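Speaker notes: Medicines at Home, Session 2 (Friday, 9 a.m.)
Fultmont Community Learning, Home Safety Series

14 shares | 3 comments

Opening (slides 1 to 3)

Welcome participants and confirm that everyone has the Isen handout. State the purpose of the session: each household should be able to gather, check, and store its prescription medicines in one sitting of 30 minutes.

Begin with the work surface. Ask participants to choose a broad table under good overhead light. Food, mail, and keys are to be removed before any medicine is brought out.

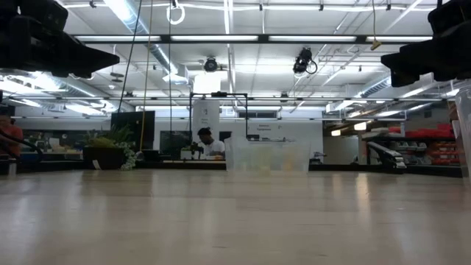 A pale surface is preferred, as a dropped tablet may be hard to find on a dark or patterned one. Participants who have only a small table may work in two rounds. Pause for questions.

Checking (slides 4 to 9)

Allow 12 minutes. Read the steps aloud at an even pace.

1. Bring all medicines to the table, including those kept in bags, vehicles, and nightstands.

2. Stand each bottle upright with its cap on, leaving space between one bottle and the next. Tablets can often be seen through amber plastic without opening the bottle.

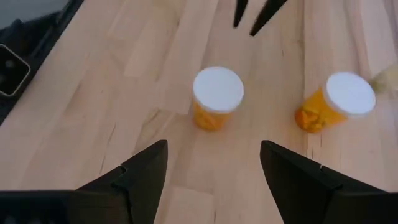
3. Read the name, the strength, and the date on each label. Set aside any bottle that is past its date or whose label cannot be read.

4. Open one bottle at a time, and close it fully before reaching for the next.

Refer questions about individual prescriptions to a pharmacist. The Honura checklist is on the rear table; 50 copies have been printed.

Slide 10 covers storage and disposal.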